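Grukel Street Residents' Association
Minutes, November general meeting, 7 pm

Present: 44 members, a record, owing to the parking item. Chair: Mostafa Fawzy. Apologies: Le Roux, at length, by email.

1. Previous minutes
Accepted, after the word "shouted" was changed to "said".

2. Finances
Balance is $1494. The Clalik Lane neighbours still owe us $488 for their half of the street party and have queried the sausages. 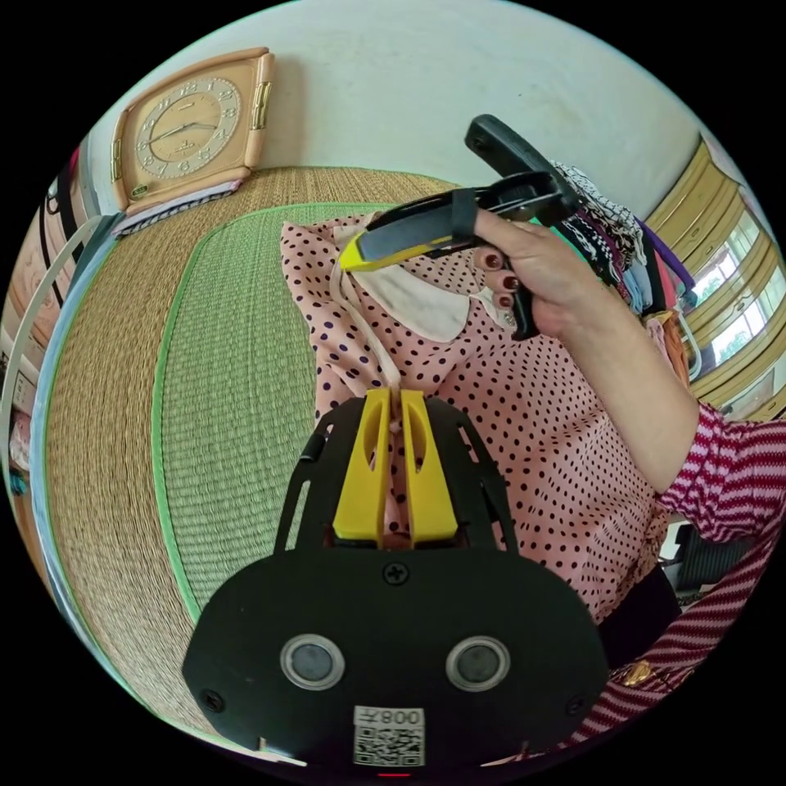 3. Parking
Discussed for roughly 7 agenda items' worth of time. Moved that the council be asked for angle parking outside the shops. Moved that it not be. Both motions carried, so the Chair will write one letter and choose his words.

4. Grustusex hedge
The hedge has reached the footpath and, in one member's view, the neighbourhood's good name. Owner says it is a windbreak. To be trimmed before summer -- which summer was not recorded.
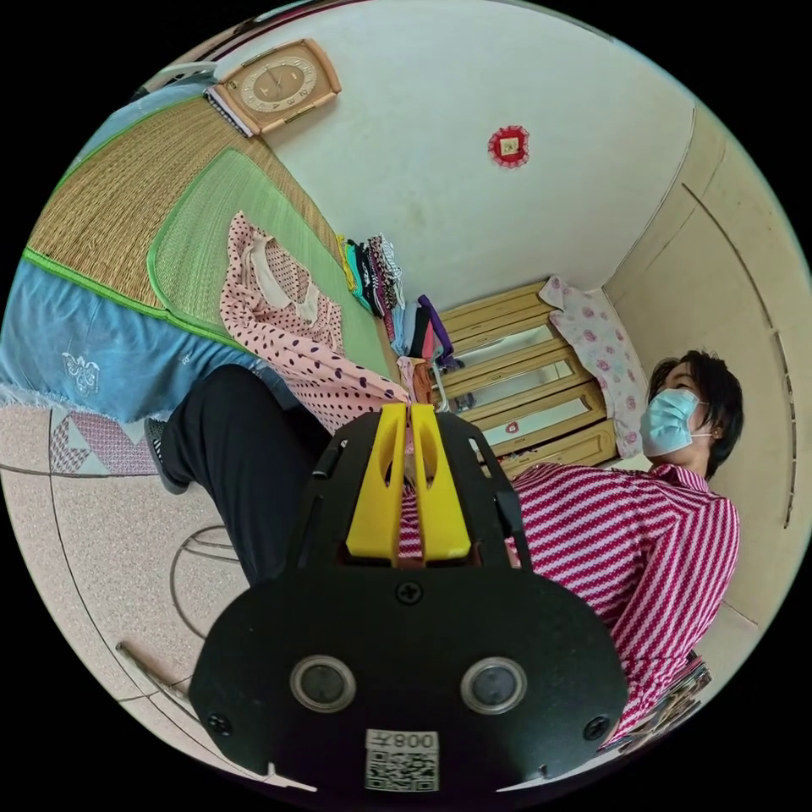
5. Newsletter
Colour printing rejected again. The crossword stays, but 12 across must have an answer this time.

6. Other business
Magpie signs to go up near the oval. Whoever has the good urn is asked to return it, no questions.

Closed 9.40 pm. Next meeting same place, bring a chair.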